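Home | Guides | Practice Pads | Thread & Needles | Contact

Print this page | E-mail this page

Reading time: 11 minutes

Brasness Suture Practice Pad — Set-Up Guide
Section 2: Mounting the pad and passing the first thread
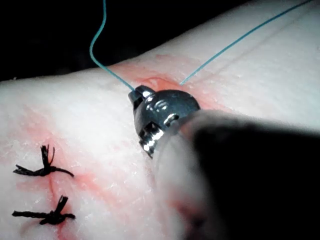

Teal thread through the pad, one end held in the jaws.

Read the whole section once before you cut any thread. Goes faster that way.

What you need

Brasness pad, out of its pouch
Keskinen tray with the two side clips
Jevon needle holder, or whatever holder your bench uses
Clikska practice thread, teal
Scissors, small bowl of clean water, lint-free cloth
Dark backing sheet (optional, see step 3)

2.1 Mounting the pad

1. Rinse the pad in cool water. Both sides. No soap.

2. Blot with the cloth. Don't rub. Surface should feel damp, not dripping. Paper towel leaves fluff, and the fluff ends up in your stitch.

3. Slide the dark sheet into the tray so it shows behind the top edge of the pad. Teal reads well on the pale pad and also on black, so you can follow the loose end all the way up. On a white bench it's harder. Skip the sheet if you have a dark bench top already.

4. Lay the pad in the tray, grainy side up. Smooth side goes down.

5. Close the left clip, then the right. Snug is enough. If the pad humps up in the middle, open both clips and start again.

NOTE: Fine creases in a pad that has been folded in storage are OK to work next to. Don't stitch straight across one, the thread will try to follow it.

CAUTION: Do not trim the pad to fit another tray. A cut edge tears under load.

2.2 Loading the thread

6. Cut a working length, 400 mm. Longer tangles. Shorter and you run out before the second knot.

7. Thread the needle and pull a short tail through.

8. Check the jaws of the holder before you load. Wipe any grit or old pad gel out of the slot and the joint. A dirty joint sticks half open and you will drop the needle.

9. Grip the needle a little past the middle, toward the thread end. Close the jaws fully.

CAUTION: Needle is sharp even though it's a practice one. Always park it in the jaws or in the tray, never loose on the bench.

2.3 First pass

10. Go in square to the surface. Turn the wrist and let the curve of the needle do the work. Pushing straight makes a big hole.

11. Bring the point out, let go, re-grip on the exit side and draw the needle clear.

12. Pull the thread through slowly. Leave a tail you can get hold of easily. Pull in line with the hole, not sideways.

13. Take the needle off and put it in the tray.

14. Pick up one end in the tip of the jaws. Just the tip — a strand fed deep into the slot gets chewed and frays.

15. Let the other end lie across the pad, pointing away from you and off to the side. The two strands should open out in a wide V over the holder. If they cross at the hole, untwist now. Much harder once you have a loop on.

16. Rest the holder low, near the hole, before you start to wrap. Low is good. Pressing is not. Pressing the metal into the pad leaves a dent and the next stitch sits crooked.

NOTE: The held strand will have a soft bend in it. Fine. Don't snap it tight to get the bend out. The strand on the pad can be almost straight, that is fine too.

2.4 Checks before you tie

Hole small and round, not a slit
Both strands move freely when tugged gentley
No fuzz on the thread near the jaws
Pad still flat in the clips

Any one of these wrong, pull the thread out, move over a needle's width and go again. Don't reuse the same hole.

2.5 If something is off

Thread slips out of the jaws. Wet thread, usually. Dry the last bit with the cloth and re-grip.

Thread cuts into the pad like cheese wire. Too much pull, or pulling sideways. See step 12.

Pad looks dull and feels tacky. Drying out. Few drops of water, spread with a fingertip, blot.

White specks on the surface. Part of the grain on this pad. If they wipe off it's lint, so rinse and go on.

Too much glare off the metal. Move the lamp over to the side opposite your working hand. Or drop it lower.

2.6 Stopping for the day

17. Cut the thread close and draw out what you can with the holder. Bits left inside are harmless but will catch a needle later.

18. Open the clips, rinse the pad, blot, back in the pouch while still a litle damp. Press the air out and seal.

19. Wash the holder, open and close it under the tap, dry it open.

CAUTION: Never freeze the pad. Never leave it on a heater or in a hot car.

Knots are in Section 3 — keep the pad mounted if you are going straight on.

Guide last revised 2020-06-06

Print this page | E-mail this page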